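Monday, Wunwood workshop

Glue test for the Cavard shelves, second go. Mixed 270 g of the powder glue with cold water, left it to stand 10 minutes, then brushed it on both faces. Clamps on by half nine. The first batch skinned over too fast with the heater running, so heater off this time.

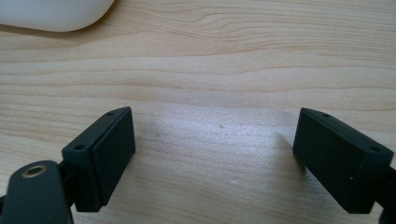

Pale table top, grain running lengthways.

Offcuts are 700 mm long, nearly all from the Quách delivery. Two have a slight cup and I've put them aside for the short rails. Squeeze-out looked even on the rest.

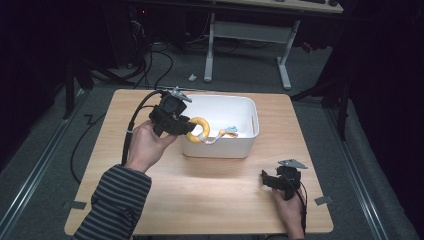
Clamps stay on overnight. Still need to order more brushes and ask Stundivier whether the oil can go on before the edges are sanded. Break one joint tomorrow and note where it fails.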